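The Table from Viltach

Nevzat Ersoy bought the table in October, from a widow in Viltach. She asked 400 for it and he paid without a word, and this surprised them both. At home he put it near the window and sat down at it with his coat still on.

"It is too big for you," said his sister on the telephone.

"It is a good table," he said.
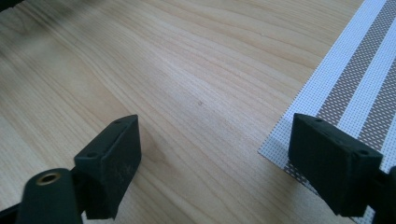
In the evening he put out the striped mat, the one his wife had chosen in Dranholm. He looked for the second one in two drawers and then he stopped looking. The soup was ready. He ate slowly, and with his free hand he followed the lines of the wood, as a person follows a road on a map.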